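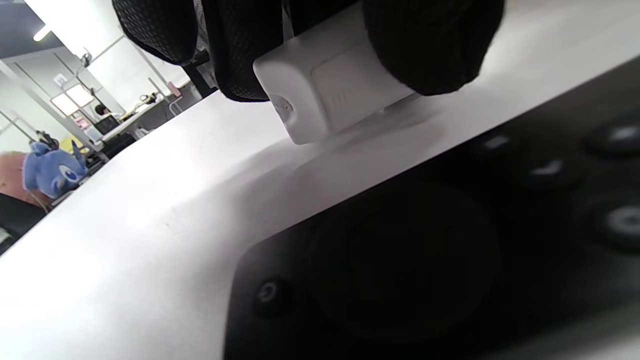

Workshop > Benches and Tables > Folding Benches > Drurnent 12

Drurnent 12 Folding Bench

We've had a Drurnent in our own back room since the first batch came over from Lotport, and it is still the bench everyone drifts towards when there's a fiddly job on. It opens in one pull (the legs drop, the brace clicks, done) and once it's down it really does stay put. Lean on it, saw on it, clamp a vice to the end and have a proper go at something. Lovely.

The 12 in the name is the number of dog holes along the top, laid out in two rows so that ordinary 19 mm pegs and hold-downs drop straight in. If you already own a set for a bigger bench they will fit this one as well. Four pegs come in the bag taped under the top, so please check there before you write to tell us they're missing!

Folded up, the whole thing is 17 cm deep and weighs 7 kg. It goes behind a door, under a bed or in the boot of a small car with room left for the shopping. The carrying handle is on the long side, and it's a wide one, so it doesn't dig into your fingers on the way down the allotment path.

The feet are the Truvside screw type. Turn them by hand to level the bench on a sloping drive or an old brick floor, then nip up the locking ring. Older Drurnents had plain rubber caps, and the screw feet will go onto those too if you drill out the bottom plug. Ask us for the fitting sheet.

What it isn't so good at: heavy planing across the grain. The bench is light and will creep if you push hard from the side. Standing on the lower rail with one foot sorts it out, or you can add the Sikder shelf, which hooks over both rails and takes a bag of sand or your toolbox. The shelf also makes a very good place to lose pencils.

The top comes oiled. Give it another coat when it starts to look thirsty, and wipe off glue before it sets. Any furniture oil will do.

In the bag: bench, four pegs, levelling feet (fitted), hex key, instructions.
Sold separately: Sikder shelf, spare pegs, spare locking rings.

Page updated September 29, 2018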